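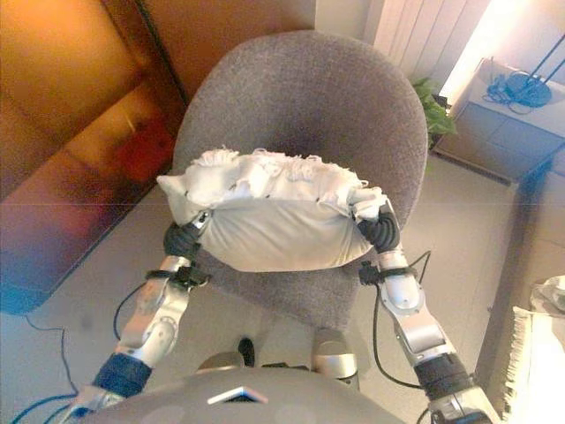 White pillow, gray armchair.

19/07/2026

So the Skirnum update finally landed and I have spent most of my Sunday flying the same little island hop over and over, which is my idea of a great weekend. If you've been reading this blog for a while you know I fly pretty much one airplane, the Rakau twin, and you know I've been grumbling about it since spring. Well, the grumbling is mostly over! Mostly.

First the good stuff. The trim wheel works the way a trim wheel should now. Before the update you'd tap it once and nothing would happen, tap it again and nothing would happen, and on the third tap the nose would drop like somebody had jumped into the baggage compartment. I flew whole evenings with one hand hovering over the yoke, ready for that. Now every tap gives you a small nudge, and I can set it up for cruise and go get a drink. I came back with my coffee and was still at my altitude. That has never happened to me in the Rakau.

The engine sounds are new too, and I like them a lot from inside the cabin. From outside they're a bit thin, more like a lawn mower two streets over, but I hardly ever use the outside view except when I'm parked and want to admire my paint job (the green stripe one, always).

My test route was Brustdale to Marinho. It's 89 miles on the flight planner, mostly water, with that one long ridge in the first part where you always get bounced around. I picked it because I know it so well. Brustdale has the short runway with the trees at the far end, and if your takeoff is sloppy you hear about it from the trees. I used to do it with no flaps at all and just hope. With the new flap settings the airplane really wants to fly, and I was off the ground with plenty of room left. Second try, anyway. On the first try I left the parking brake on and sat there at full power wondering why the update had ruined everything. Please don't tell the forum.

Over the ridge I hit the new turbulence and wow. I had left the slider at 80 percent because that's where the update put it, and it felt like riding a shopping cart down a flight of stairs. I paused, dropped it a bunch, and carried on. Some people will love it up high. I fly for the views and would like to keep my lunch.

And the views! The water around Marinho got redone and you can see the shallow parts now, all pale and streaky near the beach, and the harbor wall has a proper shape to it instead of that gray smear. I circled twice just to look. The tower got a little impatient with me, or as impatient as the tower voice ever gets.

Now for the part where I complain. The landing lights on the Rakau still point somewhere off to the left. I reported it, other people reported it, and it's not even in the list of known problems. If you land at dusk you get a beautifully lit patch of grass and a dark runway. My fix for now is to come in with the nose a hair to the right and straighten out late, which is a terrible habit and I don't recommend it.

The other thing is loading. It took 7 minutes to get from the menu to the ramp the first time after the update. It was much quicker after that, so I guess it was building something in the background, but there was no message and the bar just sat there. I almost quit it halfway. If yours looks frozen, give it time.

Oh, and check your controls before you fly. Mine had all been kept except for 2 buttons, and naturally one of those was the gear. I found that out on final approach into Marinho with the warning horn going and me mashing a button that now opened the map. I went around, found the lever with the mouse, and made a landing that I will call firm.

Next up I want to try the same route in the rain, and then maybe the long way back around the south side, where there's supposed to be a new grass strip. I haven't spotted it yet. If anybody knows which bay it's in, leave me a comment, and tell me if your landing lights are crooked too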